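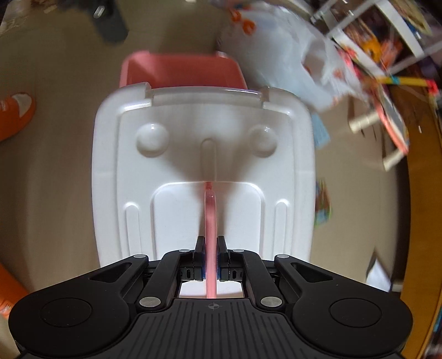
Molded plastic (household)

Molded plastic is the general name for household things made by shaping softened plastic in a mold: trays, tubs, lids, caddies, handles, sticks and pegs, toy parts, and half of what rolls around in my kitchen drawers. I keep this entry for the Lusach housewares pages, and I've stuck to small pieces you can pick up in one hand. Garden furniture has its own entry (Frans Mertens wrote it, and it's much longer than mine!).

How it's made

Most small rigid pieces are injection molded. Pellets are melted, pushed into a closed metal mold under pressure, cooled and popped out. If you turn a piece over you can often find a little nub or a rough dot where the plastic went in, called the gate mark. You may also find a few faint circles where pins pushed the part out of the mold, and a thin line along the side where the two halves of the mold met. I check for all of these at flea markets, and yes, people stare.

Thin-walled trays, like the ones inside a cookie box, are usually thermoformed. A warm sheet is pulled down over a shape, so there's no gate mark, and the corners tend to be thinner than the rest. Bottles are blown, and that's a whole other story.

Shapes and features

Corners are nearly always rounded. Plastic flows better around a curve, and a sharp inside corner is where a crack likes to start. The sides usually lean outward a tiny bit too, so the part will slide out of the mold. This lean is called draft, and once you know about it you'll see it on every ice cube tray in the house.

A recess is any sunken area. Wide ones hold something or take a label, round ones often make a seat for a cup or a fingertip, and long narrow ones are called grooves if they have a floor and slots if they go right through (sellers mix these up all the time, me included until Josefien Martens corrected me). Raised edges and ribs stiffen a flat piece without making the whole thing thick. Thick spots cool slowly and can leave a shallow dimple on the outside, known as a sink mark.

Color and clarity

White is the classic, and I'm fond of it – it shows shadows nicely and it shows coffee even better. It's usually made opaque with titanium dioxide. Translucent plastic lets light through but blurs what's behind it, and tinted translucent pieces can seem to glow at the ends and edges, where the light comes back out. Pink and green are the colors I see most often.

Older white pieces may turn yellow, especially if they've stood in a sunny window. Marijke Van Acker has a shelf of Kasus trays that went the color of butter along one side only. She likes them that way. The glossy finish goes too, mostly from scouring pads.

Care

Warm water, dish soap and a soft cloth will do for nearly everything. For grooves I use an old toothbrush. Polypropylene generally copes with the top rack of a dishwasher, while clear polystyrene goes cloudy or cracks, so look underneath for the number in the triangle: 5 is polypropylene and 6 is polystyrene. Baking soda paste lifts tea stains, though it can dull a shiny surface, so go easy.

Collecting

There's a small crowd of us who collect this stuff. The Zindby list, started by Ilse Jacobs, had 137 entries in July, sorted by shape, with a separate page for loose handles and lids. Bart Van Beek still owes it 50 more.

See also: Drawer inserts; Lids; Thermoforming; Garden furniture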